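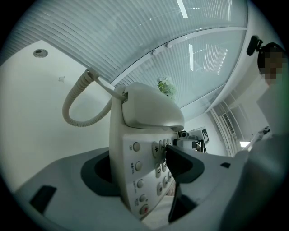 When you go on vacation, you will probably sleep in a building full of other people's bedrooms. It is called a hotel, and when you think about it, it is a strange idea. You hand over money, a stranger hands you a key, and for two nights you live next door to a man who coughs. Most hotel rooms come with the same few things: a bed, a lamp you can't work out how to turn off, and a telephone with a curly cord. A white one with a column of round buttons down the left side and oval number keys next to them is a good, serious sort of telephone. You pick up the long part on top and talk into it. It can't play games. Your grandparents managed.

Who is on the other end?

Usually the front desk. That is the long counter you walked past when you arrived, where your parents spelled their last name three times. The people who work there can send up towels, tell you when breakfast stops, and explain why the pool is closed. They can't open the pool. Please don't call to ask again.

Why does the room have such a big number?

Say your room is 343. You might think the hotel has at least 343 rooms. It probably doesn't. In many hotels the first digit tells you the floor, so 343 is on the third floor, and the rest tells you which door. The Drenwood Hotel has 8 floors and a room 821, and grown-ups still get out of the elevator on the wrong one, holding ice cream.

Some hotels skip floor 13. The elevator buttons go straight from 12 to 14, which means the people on 14 are sleeping on floor 13 and feeling fine about it.

What happens after you leave?

You check out, which means giving back the key and looking under the bed for your other sock. Then a housekeeper comes in. Housekeepers strip the beds, scrub the tub, empty the trash and put everything back so that the next family can believe they are the first people ever to stay there. It is hard work, and it is harder if you made a fort. Take the fort down.

The sheets go off to be washed. A big hotel makes a mountain of laundry. The Eskildsen, by the lake, washed 2,778 towels in May, and that was before the busy season. If you use one towel for your hair, one for your feet and one for being a superhero, you are helping to build the mountain.

Are the little soaps free?

Yes. You may take the little soap home. The same goes for the tiny shampoo, unless it is fixed to the wall, in which case the hotel has met people like you before. Robes, pillows and the lamp have to stay.

Words to know

Lobby: the big room at the front with chairs that are nice to look at.
Vacancy: an empty room. A sign saying NO VACANCY means your family is going to keep driving.
Wake-up call: when the hotel telephones you in the morning because you asked it to. You will be sorry you asked.
Continental breakfast: toast, mostly.
Tip: a little money left for the housekeeper to say thank you. You could leave a note with it, too. Drawings of dogs are popular.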